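Unit 7: Version Control for Shooting Scripts

Revised 23rd November

Purpose of this unit

Up to this point the course has treated the script as a single file with one author. Once a production office has issued the script to departments, that no longer holds. Breakdowns, schedules and call sheets all refer to scene and page numbers, and those numbers have to keep their meaning when the text changes. This unit covers locking, revision sets, A-pages and omitted scenes. The exercises use the practice script Plusstead, which is in the course folder as a native file and as a PDF.

1. Locking scene numbers

Scene numbers are assigned to every scene heading in order, starting at 1. While the script is unlocked, the numbers are recalculated each time a heading is added or removed. Locking stops the recalculation. After the lock, a scene inserted between 20 and 21 becomes 20A. A second scene inserted between 20A and 21 becomes 20B.

A scene inserted between 20 and 20A is a harder case. Conventions differ. The course uses A20A. Some offices place the letter in front in every case, so ask before you number anything by hand.

Lock scene numbers before you lock pages. Doing it in the other order is possible in most programs, but numbers added afterward can push a heading onto a second line and change the length of a locked page.

2. Locking pages

A locked page keeps its first and last line. Text added to page 42 that does not fit runs onto a new page, 42A, and page 43 starts where it did before. Text removed from page 42 leaves white space at the bottom. Do not close the gap by hand.

If an entire page is removed, its number is carried by the page before it or after it. With page 43 gone, the preceding page is headed 42-43. A reader checking a printed copy can then see that no sheet is missing.

3. Revision sets

A revision set is a named group of changes issued together. Each set has a name, a color, a date and a mark. The mark is normally an asterisk in the right margin beside each changed line. The color order used in this course is white, blue, pink, yellow, green, goldenrod. Other orders exist.

Set up a new revision in this sequence:

Save the current file under a new name.
Clear the marks from the previous set.
Create the new set and enter its color and date.
Make it the active set.
Turn on revision mode.
Make the changes.

Clearing the marks is the step most often missed in submitted work. If the blue marks are still present when the pink pages go out, departments cannot tell which lines are new. Clearing marks does not undo the changes themselves.

The page header should show the title, the color, the date and the page number. In Plusstead the header is already built, but the date field is plain text and must be edited for each set.

4. Omitted scenes

A deleted scene in a locked script leaves its number behind. The heading is replaced with OMITTED and the number stays in both margins. Several omitted scenes in a row may be combined, as in 31-33 OMITTED. The number is never given to a different scene later on.

Use the omit command where there is one. Deleting the heading directly loses the number, and some programs also discard the text, which you will want if the scene is restored.
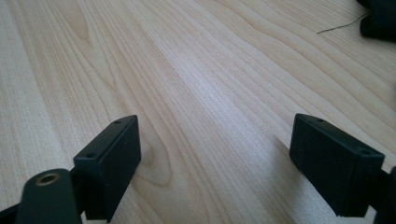

5. Issuing pages

Revised pages are normally sent out as a partial set containing only the pages with changes, plus any A-pages. A full script in a new color is issued when so much has changed that loose pages become hard to manage. For this course, treat 100 changed pages as the limit.

Check the PDF against the native file before sending. Look at page breaks first, then scene numbers, then marks. A missing font will usually show up as a changed page break.

File names follow this pattern: title, color, version number. Example: Fidport_Pink_03. Do not use the word "final" in a file name.

6. Exercises

6.1 Open Plusstead. Lock scenes, then pages. Create a blue set and insert a scene between 20 and 21. Record the new scene number and any A-pages produced.

6.2 In the same file, create a pink set. Omit scene 14. Confirm that no blue marks remain.

6.3 Open Fidport, which was locked in the wrong order. List each page where the break differs from the PDF.

Hand in the native files and PDFs by the end of the unit. Reading for Unit 8: course reader, page 242 to the end of the chapter.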